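Trodik Union Church

Trodik Union Church is an English-speaking Protestant congregation in the port city of Trodik. It was formed by the merger of two smaller fellowships and is not part of any single denomination, though its ministers have been ordained in Presbyterian, Methodist, Lutheran and Baptist churches. The congregation meets in a former grain exchange on Azimi Street and also runs a chapel in the hill town of Cakik during the summer.

Origins

Two English-language congregations existed in Trodik before the present church. The older, known as the Harbor Mission, held services for sailors and shipping clerks in a rented room near the customs house. It had no settled minister for most of its life. Chaplains from visiting ships took the services when they were in port, and lay readers filled in for the rest of the year. The second, the Azimi Street Fellowship, began as a Bible study among teachers at a language school and drew mostly families.

The two groups shared a Christmas service for several years. Talks on a full merger opened after the Harbor Mission lost the lease on its room. The main point of disagreement was baptism. The Harbor Mission had followed Presbyterian practice and baptized infants, while a number of Azimi Street families were Baptists. The agreement that was finally signed left the matter to parents and required the minister to be willing either to baptize a child or to hold a service of dedication. That clause is still in the church's bylaws, and ministers are asked about it when they are called.

The new congregation had 122 members at its first annual meeting. It took the name Trodik Union Church at the same meeting, after a proposal to keep both older names joined by a hyphen was voted down.

Building

The grain exchange was bought from the city after trading moved to a new site outside the center. It is a plain two-story building with a long ground-floor hall, which was turned into the sanctuary. The trading desks were sold and the money was put toward pews. The upper floor has classrooms, an office and a small apartment that was first meant for the minister and later used for guests.

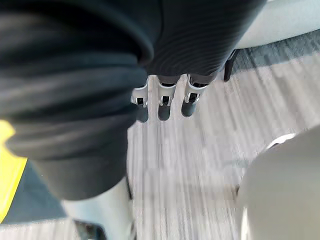
Dark ribbed sleeve with gripper fingers below it

The hall seats 300. Its sound was a problem for many years, as the high ceiling made spoken sermons hard to follow at the back. Curtains were hung along the north wall and later replaced by felt panels. The organ, a one-manual instrument moved from the Harbor Mission, was too small for the space and is now used only at evening prayer. A piano leads the hymns on Sunday mornings.

Ministry of Abbas Rashti

The longest-serving pastor in the church's history is Abbas Rashti, who held the post for 17 years. Rashti trained for the ministry after working as a schoolteacher in Flivus, and he came to Trodik from a hospital chaplaincy there. He was first hired as an assistant with charge of visiting and youth work. When the senior minister retired early because of poor health, the congregation asked Rashti to lead services for a few months and then called him to the senior post without opening a wider search.

Rashti changed the order of worship very little. His main work was outside the Sunday service. He set up a weekly meal for students and seamen, started a regular exchange of preachers with the churches of Flivus, and began printing a short prayer book for use at sea. The prayer book went through four editions. It has morning and evening prayers, a form for burial and a selection of psalms, and it was small enough to fit in a shirt pocket. The fourth edition added prayers for people waiting in port without pay.

He was less successful with money. The roof of the exchange had to be replaced during his ministry, and the congregation took a loan that it was slow to pay back. The post of assistant minister was left empty for long stretches as a result. Rashti opposed selling the Cakik chapel to clear the debt, and the members voted with him by a narrow margin.

After leaving the post he returned to Flivus. He has preached in Trodik as a guest several times since.

Cakik chapel

The chapel at Cakik was left to the Azimi Street Fellowship by a member who had built it beside her summer house. It is a single stone room with a porch. Services are held there from June until the end of the school vacation, led by the Trodik clergy in turn or by visiting ministers who are given the use of the house in return for preaching. There is no heating, and an attempt to hold Easter services in the chapel was dropped after two years.

Weddings at Cakik are open to people who are not members of the church. The fees pay for repairs to the building and the path leading up to it.

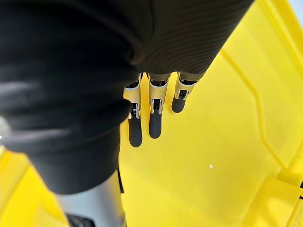 Worship and music

The main service is held on Sunday morning and follows a simple Reformed order, with a call to worship, confession, two readings, a sermon and intercessions. Communion is celebrated on the first Sunday of the month and on major feasts. Both wine and grape juice are served, another point settled in the merger agreement.

The church uses its own hymnal supplement of 125 songs alongside a standard hymnal. The supplement was put together from sheets that members had brought from their home churches, and it includes hymns in several languages with English translations beneath. The choir sings from September until Pentecost.

Organization

The church is governed by a council elected by the members. Elders serve three-year terms and may be elected twice in a row. The minister chairs the council but has no vote on matters of salary or property. A call to a new minister needs the approval of two-thirds of the members present at a meeting announced at least a month ahead.

Membership is open to baptized Christians of any church, and members may keep their standing in a congregation at home. The current bylaws were adopted on Sep 25, 2024, and replaced a version that still named the Harbor Mission as a separate body for legal purposes.

See also

Azimi Street Fellowship
Harbor Mission, Trodik
Protestant churches in Flivus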